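Skiketti arm kit from Pornel – anyone running one?
Hardware > Kits and bench arms
11 February 2026

plomum_user
Considering the Skiketti for pick work on thin flat stock. Currently on a Plomum with a vacuum cup. The listing gives the parallel gripper as included, and the vendor quotes 200 hours between rail checks. Is that realistic?

gantry_left
I have 2134 cycles on mine. No play in the wrist so far. The fingers close evenly, but on anything flat they tend to push before they lift. Cable routing is my main complaint. The loops over the wrist housing stand proud, and there is no guide in the box. I printed two clips and the problem went away.

torque_spec
Disagree on the cables. A tight route will fatigue at the plug. Leave the slack and restrict wrist rotation in software.

gantry_left
Slack is fine. Slack that can hang in the work area is a setup fault.

Overhead view, disc and what may be a small wrapper on a gray surface:

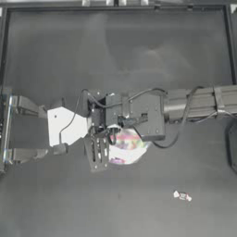
Reply 5 – quintero_bench
White bracket, dark fingers, slotted plate below the junction. Same general layout as the Quintero, with a boxier wrist. I would not use a disc as a test part. Reflective faces upset depth sensing, and you end up blaming the gripper.

Reply 6 – torque_spec
Reflective parts are a fair test if you handle reflective parts. Matte blocks tell you very little.

Reply 7 – plomum_user
Mine are mostly matte, 2 mm thick. Does the slotted plate allow a camera to be moved without drilling?

Reply 8 – gantry_left
On mine, yes. Check your hole spacing first. For 2 mm stock I would keep the vacuum cup and buy the arm without the gripper, if Pornel will sell it that way.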